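The Bag of Bags

Every household has one. Ours hangs on the inside of the door under the stairs, and it is a paper carrier from a shop in Castcombe that closed before my younger daughter was born. Inside it are other paper carriers, folded with decreasing conviction the nearer you get to the top. My husband believes there are a dozen. I have given up believing things about that cupboard.

We used to do this with plastic. Then the plastic ones started costing money, and everybody felt better, and the shops of Hesbridge moved over to brown paper with twisted handles, and now we hoard those instead. The habit didn't change at all. Only the noise did. A cupboard full of plastic bags hissed when you opened it. A cupboard full of paper ones clears its throat.

I went to see Tõnu Ramanauskas because he has thought about the paper bag for longer than is probably good for a person. He runs Juška, a packing and wrapping shop at the bottom of the hill in Liltundale, and he keeps one of every carrier he has ever been handed, flat, in plan chests, with tissue in between. The collection stands at almost 2,000. He will show you as many as you can stand, and I stood 60 before I asked if there was any tea.

"People say a bag is a bag," he told me, pouring. "These people have never had a handle go on the high street with a jar of beetroot inside."

Handles are where he begins. A flat tape handle, glued inside the lip, is cheap and tears along the glue. Rope is for shops that sell one jumper at a time. The twisted paper handle, a cord made of nothing but paper wound tight, is in his view the finest thing to happen to shopping since pockets, and it fails only when you ask it to carry something with corners. He has a drawer of failures too. I was shown a bag that had been defeated by a single hardback.

After handles comes folding, and on folding he is severe. A bag should be laid on its back, the gussets pushed in with the side of the hand, the base turned up along the crease the factory gave it. It takes a few seconds. What most of us do is squash it with a forearm and shove it in with the rest, and Tõnu can tell from the creases which sort of person he is dealing with. I had brought my lunch in one. He looked at it, and then he looked out of the window for a bit.

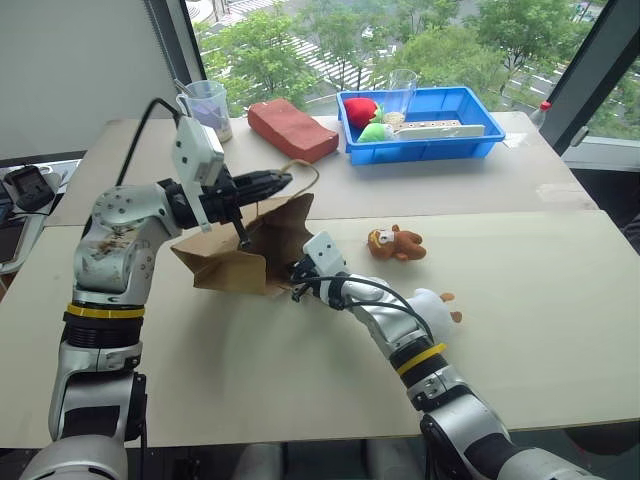
Children, in my experience, have never cared for the contents of a bag half as much as the bag. You can spend a morning choosing a present and it will be on the carpet inside a minute while its wrapping becomes a cave, a hat or a post office. A brown paper bag lying crumpled on its side on a table, with a small plush monkey sprawled next to it, will be understood by anybody who has lived with a three-year-old: the monkey is either moving in or has been evicted, and it is unwise to tidy up before you know which. I once folded a bag, properly, along its gussets, and was told through tears that I had closed the hospital.

Tõnu has no children but takes the point seriously. A bag on its side is still working, he says. The opening wants to stay open if the paper is thick enough, and for that he recommends the heavier sort you get from bakeries and good shoe shops. Supermarket paper slumps. Bears can live in it, but not comfortably.

I asked him how many bags a normal house should keep. He said two. I laughed, and he waited for me to finish. One to use and one to lend, he said, and anything beyond that is a collection and ought to have tissue in it.

So on Saturday I took ours down from the hook and emptied it on to the kitchen table. There was a wine bag with a cardboard divider, which we all agreed was too good to throw away. There was one with a receipt in it for a lampshade I have no memory of owning. There were several so creased they had gone soft, like old banknotes, and those went into the recycling, inside another bag, and my daughter went out to the bin in her socks and brought that one back.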